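Small Corners, Favourite Rooms

Gallery by Jitendra Awasthi
26 Aug 2026

Every winter our members send in pictures of the plainest parts of their homes, and every winter I end up loving them more than the fancy stuff! Walls, windows, glass, a bit of good light on paint. We had 100 entries by the end of July and I could have happily hung the lot (my wife says the hallway is full).

My favourite theme this year was edges, the spots where one surface stops and another starts. Nilline Street sent a whole bundle of them, and I've been flicking back through it with my morning cuppa all week.

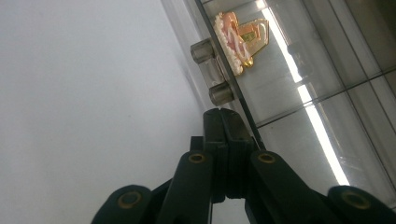
Issue 11 | Page 10

Glass against a white wall. I love the thin dark edge running on a slant, and the faint shadow line on the wall beside it. Such a quiet colour, that slightly grey white!

If you've just repainted and are chasing the same look, go for a flat finish and keep the trim narrow. The Suwannarat family did their sunroom that way in July and it's gorgeous, all calm and airy, even with the kids' bikes parked in it.

Next issue is doors and doorways. Send yours in, scuffs and all!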